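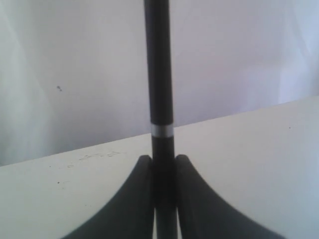 Tument Corpus of Solidarity Statements

README, version 2

Summary

Tument is a collection of 788 short public statements that were published after attacks on places of worship, community schools and small shops of religious minorities. The statements come from town councils, student unions, congregations, sports clubs and newspapers. Each one was read by two annotators, who marked who is named in the text as the victim, and with which words.

We made the corpus to study one question. When a statement says "we stand with" somebody, does it name the group that was attacked, or does it speak only of "all people", "our community" or "innocent lives"? The corpus does not tell which wording is better. Readers will have their own opinion, and we also do not agree among ourselves.

What is in the files

statements.csv has one row for each statement. The columns are: id, year, type of publisher, language of the original, text in English, and a note on the translation.

labels.csv has two rows for each statement, one per annotator. We did not merge them. If you need a single label, please decide your own rule and describe it in your paper.

guide.txt is the instruction that the annotators used. It is 15 pages long if you print it. Please read at least the part on indirect naming before you use the labels.

Labels

NAMED: the attacked group is called by its name ("the Jewish families of our town", "Muslim neighbors").

INDIRECT: the group can be understood from a place or an object ("the synagogue", "those who came to Friday prayer"), but its name does not appear.

GENERAL: only a wide word is used, for example "citizens" or "everyone who was hurt".

MIXED: the title and the body have different labels. This happens more often than we expected, mostly in newspaper editorials.

How the statements were collected

The first part comes from the Kumik archive of local newspapers, and the second part from the websites of municipalities in the Dimolbridge district and outside it. We took only texts which were public at the time of collection. Statements on personal accounts were left out, even when the person holds an office.

Translation was done by the project members. Slogans were difficult. A slogan of the form "I am..." was kept in the original language in the text column, and the English meaning is in the note.

Known problems

Small congregations without a website are almost missing. Statements that were later deleted by the publisher are also missing, and these could be the interesting ones.

The border between INDIRECT and GENERAL is not sharp. The two annotators differ here more than anywhere else.

In version 1 the year column was wrong for statements published in the last days of September, when the archive changed its file format. It is corrected now. Please do not use version 1.

Use of the data

You may use the corpus for research and teaching. Please do not use it to rank towns or organizations by how much they care. A short text written in one night cannot show this, and the publishers were not asked.

Some statements describe violence. If you give them to students, please tell them before.

Tools

The search script is called Shi and is in the folder with the same name. It needs only a standard Python installation. Search works on the English text, and also on the notes if you add the option "notes".

Last change of this file: June 5, 2019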